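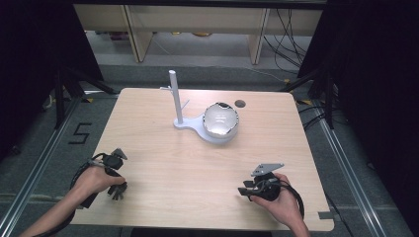

17 Oct 2023

Search notebook
Go

Hide glue, second batch. Continues from the Fladine chair job, where two of the rear stretcher joints let go in the dry spell and had to be knocked apart again.

Stock is the Lukoda pearl glue, medium grade, same bag as last time. Bag has been open since December and was stored in the tin with the tight lid. Pearls still hard, no smell, no mould. Weighed out 300 g into the glass jar, covered with 600 mL cold tap water, lid on loosely, left overnight in the fridge. By morning it had taken up all the water and set to a firm, cloudy gel with no hard centres. The first batch was given only a few hours and had grit in it, and I suspect that had more to do with the weak joints than the glue did.

Heated in the water jacket. Target 63 °C in the glue itself, measured with the probe in the middle of the jar and off the bottom. The dial on the Beswood pot reads high, and the error changes with how much water is in the jacket, so ignore the dial and use the probe. Jacket level needs to sit above the glue line in the jar. When it drops below that, a skin forms at the wall and drags into the brush.

Consistency at temperature: runs off the brush in an unbroken stream, then breaks to drops near the end. Added a small splash of hot water mid-morning to bring it back after evaporation. Should have kept the lid on between joints.

Test joints. Cut 19 lap pieces from the beech offcuts, all from one board, planed the same day. One was set aside unglued as a moisture reference. The rest made nine glued pairs, in three sets:

Set A, cold timber, straight from the rack.
Set B, both faces warmed with the heat gun until they felt warm to the wrist.
Set C, as B, with a thin size coat brushed on first and left to go tacky.

All rubbed together by hand until they grabbed, then one light clamp each. Clamps off the next day. The plan is to break them in the vice with the long lever and write down where each one fails.

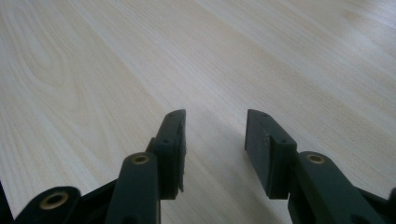 Open time is the difficulty. With the timber cold the glue had gelled before the second face was down on one of the A pairs. It looked fine from outside, good squeeze-out all the way along. Split it apart straight away and the glue surface on one side was smooth and glossy, with no transfer to the other. Remade it from spare stock and marked it A2r. Set B gave plenty of time to position. Set C was slower again and slid under the clamp, so those need a stop block if the same method is used on anything that has to line up.

Urea as a gel suppressant: did not use it here. It does extend the open time, but the Prins veneer panels were done with it and stayed soft along the edges for far longer than they should have. Those panels were in an unheated shed, which confuses the result. Worth a separate test with one variable changed.

Room conditions. Shop heater was on from first thing. Humidity meter battery was flat, so no reading for the morning, and the afternoon one was taken after the roller door had been open. Treat it as indicative only. Replace battery.

Clean-up. Squeeze-out pared off with a chisel at the rubbery stage, came away in one strip on B and C. Set A had already gone hard in the corners and wanted a hot damp rag. The rag raised the grain on beech more than I like. On a finished piece, wax the shoulders beforehand and keep it well clear of the mating faces.

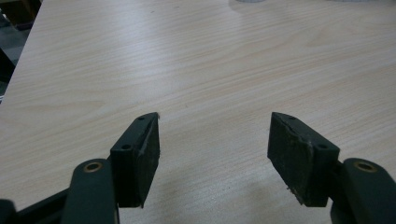 Remaining glue poured into the shallow tray, chilled, cut into cubes and put in the freezer bag. Label carries batch number, ratio and the number of heats, which is one. Glue from this bag should get no more than three heats in total. The earlier cubes in the freezer have no label and should be thrown out.

Brush: the old one with the metal ferrule has been leaving rust marks in the glue. Pulled it from use. The string-bound one sheds for the first few strokes and is then all right. Soak it in hot water before use and it sheds less.

For the chair: method B on all stretcher joints. Old glue to come off first with hot water and a stiff brush, then leave the parts until they are back to the weight on the tag. Tenons on the left side are undersized and hide glue will not fill that gap. Options are a veneer shim glued on a day ahead, or a linen wrap. Shim is easier to pare to fit. Check the grain direction on the shim before cutting.

To do:
- break tests, record percentage of timber failure for each pair
- battery for meter
- order pearls, same grade, smaller bag
- jacket error against probe, at low, middle and full water level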